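4. Weekend language classes in Narside

4.1. Setting and sources

Narside is a port town with a long history of settlement by small religious and language communities. The largest of these in the present study is the Berge community, whose members began to arrive when the docks were enlarged and who now live mostly in the streets north of the freight yard. Berge families speak the state language at work and in school. At home, and in prayer, most of them use their own language, which is written in a separate script and has no place in the public school program.

This section deals with the weekend classes in which that script is taught. It draws on 70 interviews with parents, teachers, and former pupils, on the minutes of the Plinier Street prayer hall, and on letters exchanged between the hall and the district education office. Interviews were held in homes or at the hall, in whichever language the speaker preferred. All speakers asked to remain unnamed, and details that could point to a single household have been changed or left out.

4.2. The registration rule

Until the rule change, weekend classes of any kind could be held in Narside without notice to the authorities as long as no fee was charged. The district order on supplementary instruction ended this. Under the order, any regular gathering at which more than four minors from different households receive teaching must be registered. The organizer has to submit a list of pupils, a teaching plan in the state language, and proof that the premises have been inspected. Classes with "religious content" are placed in a separate category and need a second approval from the office for community affairs.

The order does not define religious content. This gap matters a great deal for the Berge, whose oldest primers are built on short prayers and whose children have learned their letters from them for generations. The hall first applied for ordinary registration, on the ground that the lessons were language lessons. The application was returned in February with a note that the primer contained devotional material. The hall then applied under the second category and was told that its premises, being a place of worship, could not be listed as a teaching site.

Several parents described this exchange in nearly the same words. "If it is a language, the book is wrong, and if it is religion, the building is wrong," said one mother of two. A former teacher was less inclined to see a plan behind it. In his view the two offices simply did not talk to each other, and each had sent back the form that belonged to the other. The letters we read do not settle the matter. They show that the education office forwarded the first application to community affairs, but there is no reply on file.

4.3. Effects on attendance

Before the order, the hall's own register listed 200 children across all levels. The register was kept by hand and some names appear under more than one level, so the figure should be read as enrollments and not as separate pupils. After the second refusal the hall stopped keeping a register, and no later figure can be given. What can be said is that every parent interviewed knew at least one family that had withdrawn a child, and that the upper levels closed first.

The reasons given for withdrawal were mixed. Fear of the list was the most common. Parents who worked for the port or the municipality did not want a child's name sent to an office that also handled their permits. Others spoke of cost and time -- the state school had moved its own sports and science clubs to the weekend in the same period, and these were free and counted toward school placement. A smaller group had been drifting away for years and said the order had only given them an occasion to stop.

The pull of the school clubs deserves some attention, as it is often left out of accounts that look only at legal pressure. Technical subjects carry high standing among Berge parents, many of whom work in cargo handling or machine repair. A place in a technical stream at the Trinder school is widely seen as a way out of shift work. Pupils of upper grades at the school spend a large part of the week on computer-based exercises, and the weekend club uses the same material. One father said that he had wanted his son to do both, but that the hours overlapped and "the letters could wait."

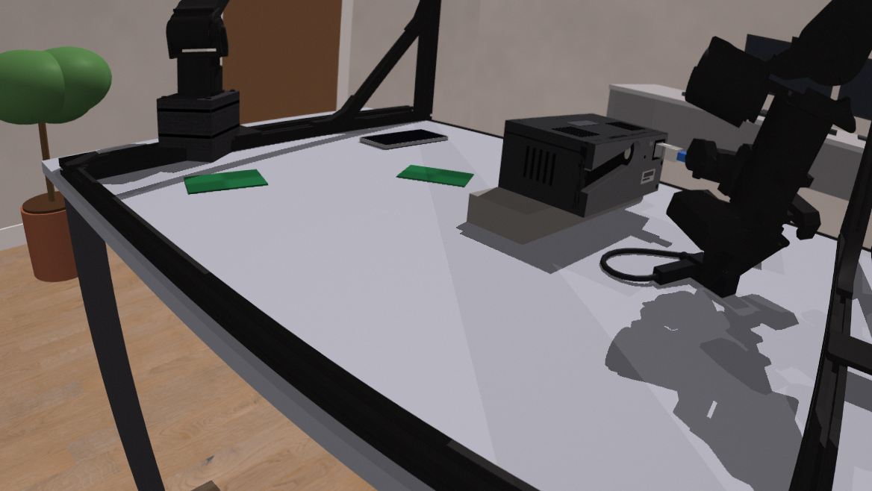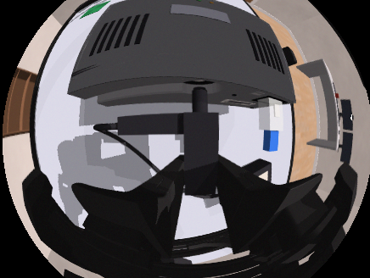 Figure 2. Two computer-rendered views of one simulated setting.

Whether the letters can in fact wait is disputed within the community. Teachers held that a child who has not learned the script by the end of primary school rarely learns it later. Former pupils gave a less uniform picture. Some who had left the classes early could still follow the prayers by ear and had picked up enough reading from grandparents to manage the common ones. Others could speak the language with ease but could not write their own family name in it, and said so with some embarrassment.

4.4. Teaching at home

After the second refusal, teaching moved into private homes. The limit of four minors shaped how this was done. Groups were kept at four or fewer, usually made up of cousins and close neighbors, and met in kitchens on weekend afternoons. One teacher, who had taught a full room at the hall, now went from house to house and gave the same lesson several times in one day.

The home groups are lawful under the order as it is written. This did not remove the unease. In two cases described to us, officials visited a home during a lesson and asked to see the books. Nothing was taken and no charge followed, but one of the two groups did not meet again. Families in the same stairwell heard of the visit within hours, and a neighbor's group was put off until after the summer.

Moving the lessons also changed what was taught. The hall had used one primer for all beginners. Home groups used whatever was at hand, including photocopied pages, printed song sheets, and in one household a set of cards made by an aunt. Some teachers dropped the prayers altogether so that the lessons could be defended as language practice if anyone asked. Others kept the prayers and dropped the writing, reasoning that a child who knows the words by heart has nothing on the table that can be inspected. The result is that children of the same age now hold quite different parts of what used to be a single course.

Older speakers were the most troubled by this split. For them the script and the prayers had always been learned together, and a child with only one of the two was thought of as half taught. Younger parents tended to be more practical. Several said they would accept a course without devotional texts, held in a public building, if the district would offer it.

4.5. The proposal for a public course

A proposal along these lines was put to the district by a group of parents acting apart from the hall. It asked for a single weekly hour in the Berge language at the Trinder school, open to any pupil and taught from a new reader without religious texts. The proposal carried 300 signatures, among them those of some families outside the community.

The hall did not sign. Its minutes record a long discussion and no vote. Those who spoke against the proposal feared that a public course would be used as a reason to close the home groups, since the district could then say that the need had been met. Those in favor answered that the home groups depended on two or three aging teachers and would end without help in any case.

At the time of writing the district has acknowledged the proposal but has not ruled on it. The school has stated that a room could be made available and that it has no view on the content of the course. No reader has been prepared, and it is unclear who would be allowed to write one. The question of who counts as a qualified teacher is also open, as the present teachers hold no state certificate and the language is not among those in which a certificate can be earned.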